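Thirty days without buying clothes

I gave up buying clothes in December, on a bet with Harsh, who thought I'd last until lunch. The damage so far is one pair of socks – an emergency, I maintain.

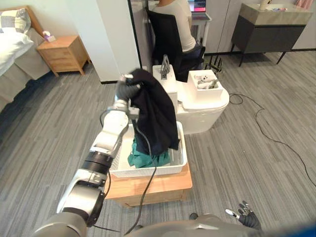
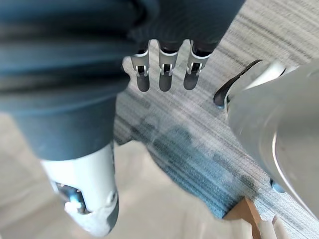 Going without has mostly taught me how little I wear of what I already own. My sister wants me to sort it all by color, which would be quick work. Black things go in a white plastic basket like the one in the first picture, and then I'm done. Harsh still wants his 30 dollars over the socks.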